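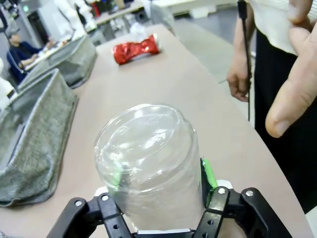

My sister thinks the whole business of sorting by type is a waste of a good afternoon, and that everything could go in one bag and let the recycling plant deal with it. She may be right about some towns. In Dendetton they leave the bag at the curb with a sticker on it, so I sort.

Posted Jul 7, 2022

I use two fabric bins. They came from Friesen and the sides have gone soft, but they fold flat and fit behind the door. One is for cans and clear plastic, the other is for everything I can't place right away. Wrappers and thin bags are the worst. Our pickup won't take them at all, so they go in a sack and I drop them at the Piltance store when I'm out that way.

Cans are easy. I crush mine because the bin fills up too fast otherwise. Check your local rules first, as some places want them whole. Clear tubs get a rinse and go in with the lid off.

I cleared the table last week in 22 minutes, which is good for me. The time before that was 41, mostly spent reading the bottoms of containers.
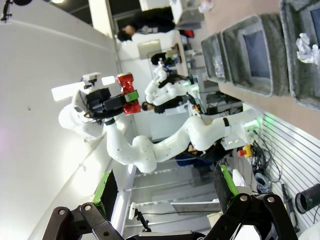
Shiny packaging took me longest to figure out. If it's crinkly and springs back when you squeeze it, it's usually plastic film with a metal coating, and that goes in the trash here. Foil stays crumpled. I still get it wrong now and then.

Pickup moves to every other week in September, so I'll probably need a third bin by then.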